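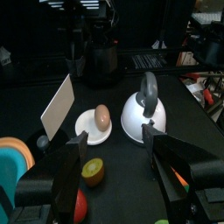
White kettle and saucer on a black tabletop.

The Dralley residency bill reached its second reading on Tuesday. Clause 9 required proof of 2 years' domicile. Hanrahan moved to strike it.

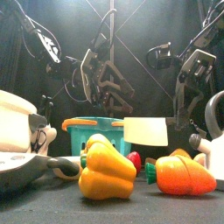
Toy food on the table, with a basket.

The member for Prusel objected. More than 100 of her constituents held river permits, and a permit did not establish domicile.

"Define river," said Hanrahan.

The clerk consulted the schedule. The term was undefined. The chair suspended the sitting.

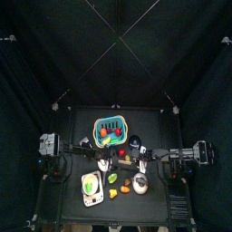

Fiction | By Aisling Tierney

At 2 the sitting resumed. The clause was put and carried. Hanrahan initialed the amended page and asked for the ferry times.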